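Fistik's preseason hype, with some cold water

February 2019

Every podcast in the league has now declared Fistik the team to beat, and I'd like to know what they've been watching. Yes, they put up 276 rushing yards on Eten in the finale. Eten had quit by halftime.
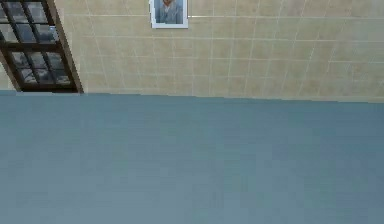
Take that game out and the ground attack looks ordinary. Against Dorix they managed 132 yards and two fumbles, and the line got pushed around all night — same line coming back, by the way. The coaches keep talking about a "new identity." They said the same thing last August, then threw on first down for two months.

The passing game is supposed to save them. Maybe. It produced 202 yards in the Dorix loss, most of it after the game was gone.

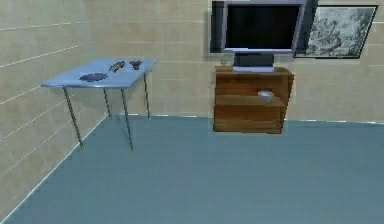 One subscriber wrote in to say I'm being unfair, that the backup quarterback ran the offense that night and a healthy starter changes everything. Could be. I've heard that about Tzavaras for three seasons too, and they still can't score in the red zone. I'm picking Fistik third.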